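Plurkidton Allotment Recipes – data card

Version of December 2025

This dataset holds 509 household recipes collected from plot holders at the Plurkidton allotments and from a smaller group in Isurville. Most of them are for using up a glut: courgettes, runner beans, plums, windfall apples. The rest are chutneys and jams. Dwynwen Howells typed up the handwritten cards and Yuxi Wei did the checking and the file layout.

Files

recipes.csv – one row per recipe
ingredients.csv – one row per ingredient, linked by recipe_id
notes.txt – spelling choices and known errors

Each recipe has 12 fields. Title, method and yield are always filled in. Oven temperature is given in Celsius, and gas marks have been converted. Where a card said "a cup" we left it as a cup, and the unit column says so.

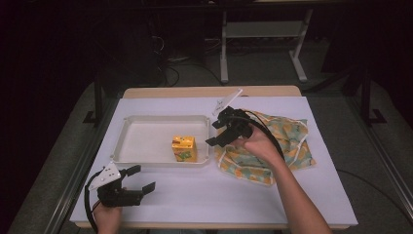
Why are some recipes listed twice?
Families often sent in their own version of the same dish. We kept both when the amounts or the method differed, and gave them the same group_id so they can be merged if you want a shorter list.

Known problems

29 recipes have no cooking time. Jam recipes from before metric scales were in use round the sugar differently from one card to the next – check the ratio before you cook from them. Plum varieties are mostly missing. The September batch was entered by hand from faded ink, and a few amounts in it are marked "unclear".

Use

Free to copy and change, with credit to the Plurkidton plot holders. The recipes have not been tested for safe storage, so please don't use the chutney shelf lives as advice. Corrections can go in the issues list with the recipe_id in the title.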